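Print this page | E-mail this page
6 comments | 34 shares

The Tindthorpe diary

Second day in the library with the hand-held grippers, and I'm so pleased with how our handling rules are shaping up! The sheet started in March as a page of grumbles. Now it reads like proper good practice -- short, plain and easy to check.

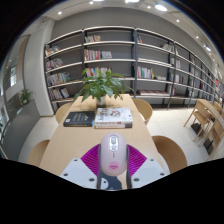

Rule one is still my favourite: grip small things by their sides and keep the fingers square to them. Rule two says a take only counts if both fingers stay in view from start to finish. We want 100 clean takes before the sheet goes to Hamada for comments, and I'd love to reach 1000 by summer.
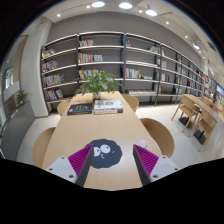

TINDTHORPE, 4th May

Spent the morning on the rule for letting go. I've written "open wide, then move away", which I think anyone could follow on their first try. Mitent want a line on table layout too, and they're right -- write down where each thing sits before you begin. Must type that up tonight.

Recent entries
Why we rewrote the checklist
Notes on the Tidavine draft
Labelling takes properly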